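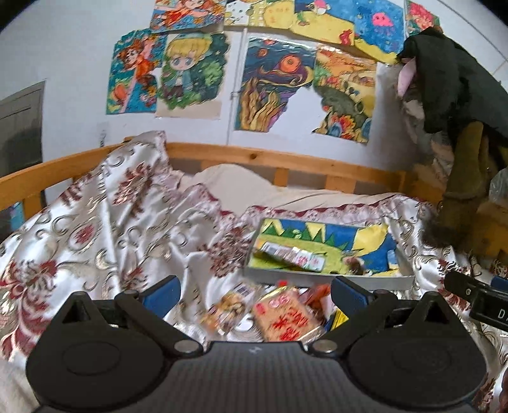 设备与预算

手持夹爪采购怎么编预算：与Skuveo设备采购负责人的一次谈话

本刊记者 7月25日

Skuveo做家庭环境下的操作数据采集，设备以手持夹爪为主，采集员拿着夹爪在普通住宅里完成拾取、摆放、整理一类任务。上一轮采购在四月签完合同，共20套，首轮排期165户。本刊就设备选型、耗材预算和下一轮计划，与该公司设备采购负责人谈了两个小时。应受访者要求，文中不出现姓名，部分单价略去。

谈话从预算表的结构开始。受访者说，第一版预算表只有两行，一行是夹爪整机，一行是运输。“财务看了很满意，因为短。执行到第三周就超了，超出来的全是表里没有的东西。”现在的版本分五个科目：整机、指垫及紧固件、相机与存储、标定、备机折旧。其中整机占比已经降到一半以下。

整机选型时比过两家。Mengal报价较低，交期也短，夹爪开口行程满足桌面任务，但连杆上的螺栓规格有三种，现场要带三把扳手。Bondberg的机型贵，螺栓统一，指垫可以单独拆换。最后选了Bondberg。“采购评分表里原来没有‘现场拆装时间’这一项，是后来加的。加进去以后排名就变了。”

受访者给出的评分方法如下：由两名没有用过该机型的采集员各拆装指垫五次，去掉最慢的一次，取其余平均值，再乘以预计全年更换次数，折成工时计入总成本。按这个算法，Mengal的低价优势在第七个月消失。他同时说明，这个结论只对他们的更换频率成立，实验室内使用、更换很少的单位应当重新算。

指垫是谈得最久的部分。本轮预算按222副列支，单价343元，合计76146元，单独成项，不并入维修。记者问副数的依据，他说来自上一轮的更换记录，再加上首件检验的损耗。“指垫不能等到坏了再换。表面磨亮以后，同一个动作夹纸盒没有问题，夹薄膜包装就开始打滑。数据还在录，看起来一切正常，验收的时候才发现这一段成功率往下走。”

他们现在的做法是按任务类别定更换周期，把任务分成硬质容器、软包装、织物三类。软包装一类包括袋装零食和独立小包装，周期最短。床面任务比较特殊，物品放在被子上，被面有褶皱，夹爪下探时指垫常常先碰到织物，再碰到目标物。缎面一类光滑的面料阻力小，磨损未必快，可是物品容易跟着布面一起移动，采集员会下意识加力。床面任务因此单独登记，目前暂按软包装的周期执行，等本轮数据出来再定。

“有人建议床面任务统一垫一块硬板，或者把东西都放进托盘里做。托盘我们用，但不会只用托盘。要是所有目标都在硬底上，那就没有必要进卧室。”

进入真实住宅对设备预算的影响，受访者归纳为运输和背景两方面。运输方面，20套设备配了同等数量的硬箱，内衬开模一次，开模费不低，但上一轮用通用海绵，到货后夹爪偏位的情况多，重新标定所花的工时已经超过开模费。背景方面，住宅墙面和家具的纹理差异很大，有的墙上贴满儿童画，有的是整面白墙。白墙对视觉定位不利，贴了画的墙特征点多，定位反而稳定。由此带来的采购问题是相机视场要不要放宽。

相机和存储由Vusix供货。宽视场镜头比标准镜头贵，边缘畸变也大，标定时间随之增加。采购部门原计划一半一半，采集部门坚持全部用宽视场，理由是混用以后两批数据要分别标定、分别验收，管理成本更高。争论持续了三周，最后按采集部门的意见执行。“单看镜头这一行，我们多花了钱。把标定和验收两行加进来，差额就不大了。预算表分科目有这个坏处，每个人只盯着自己那一行。”

存储的问题出在另一头。首版预算按平均时长估算存储卡容量，没有考虑一天跑两户的情形。第二户结束时卡满，采集员只能在楼道里倒数据。现在每套配双份卡，卡和设备编号绑定，收工后一并交回。他承认这笔钱从一开始就该列进去，属于编表的人没有去过现场。

标定一项，合同里容易写得含糊。受访者建议采购方在技术协议里至少写明以下内容：

标定由哪一方完成，在哪里完成；
出厂标定的有效期，按日历时间算还是按开合次数算；
更换指垫后是否需要重新标定开口零位；
运输后的复检方法，以及不合格时的返修费用由谁承担。

他们上一轮的协议里只写了“出厂前完成标定”，结果第一批设备到货后复检，有几套开口读数偏差超出验收线，供方认为是运输造成的，需方认为是出厂问题，往来邮件写了一个多月。本轮协议改为以需方仓库复检结果为准，供方可派人到场。Bondberg接受了这一条，价格上加了一些。

备机怎么定，不同团队意见不一。Skuveo的做法是20套里拨出两套不排期，放在仓库，电池保持半电，每两周开机一次。财务曾提出把备机也排进任务，理由是闲置设备同样计提折旧。受访者没有同意。“一旦排进去它就不是备机了。采集是跟住户约好时间的，人家请了半天假在家等，设备坏了改期，这个成本不在我的表里，但是确实有人在付。”

关于租赁，他的态度比较保留。市场上已经有按月租夹爪的服务，适合三个月以内的项目。超过这个时间，租金累计很快接近购入价，而且租来的设备指垫状态不清楚，上一个用户夹过什么也不清楚，接手前要全部换新。如果预算年度内资金确实紧张，可以考虑整机租、指垫自购，前提是租赁方允许拆装。

谈到下一轮，受访者透露计划增加数量，但数量还没有批。能够确定的变化有两处。其一，紧固件从维修科目移到耗材科目，随指垫一起领用，每次换垫同时检查螺栓扭矩，有滑丝的当场更换。其二，夹爪外壳颜色会作为一项技术要求写入询价文件。目前的机型以黑色为主，在深色衣物和深色家具前面，自动分割有时分不清夹爪边缘，需要人工修正。他打算让供方报一个浅色外壳的价格，用修正工时去比。“如果差价比修正工时高，就继续用黑的。”

记者最后问，对第一次编这类预算的单位有什么建议。他想了一会儿，说先不要问报价，先借一套设备去一户人家做一天，回来把当天用到的、缺的、坏的都记下来，再照着这张单子建科目。“一天不够，能做三天更好。还有，让编表的人自己提箱子上楼。”

受访者补充，文中指垫单价为含税到库价，不含首件检验费。

读者评论

匿名读者：指垫那一项跟我们的情况接近。想问222副有没有区分左右？我们的供方左右件分开计价，按“副”报的时候总有歧义。

匿名读者：不同意租赁那段。我们租了半年，租赁方每月寄新指垫，算下来比自购省事。当然也看供方。

匿名读者：浅色外壳我们试过，脏得很快，两个月以后分割效果和黑色差不多，清洁工时请一并算进去。

匿名读者：扭矩检查用的什么扳手？那么小的螺栓，普通扭矩扳手量程下限都够不到。

匿名读者：复检以需方仓库为准，这条我们谈了两次都没谈下来，供方要求第三方检测，费用对半。

相关文章

技术协议里的“标定”应当怎么写
宽视场镜头选型：畸变、标定时间与总成本
小型夹爪紧固件的防松处理
设备运输箱内衬：开模还是通用海绵
备机要不要计入利用率考核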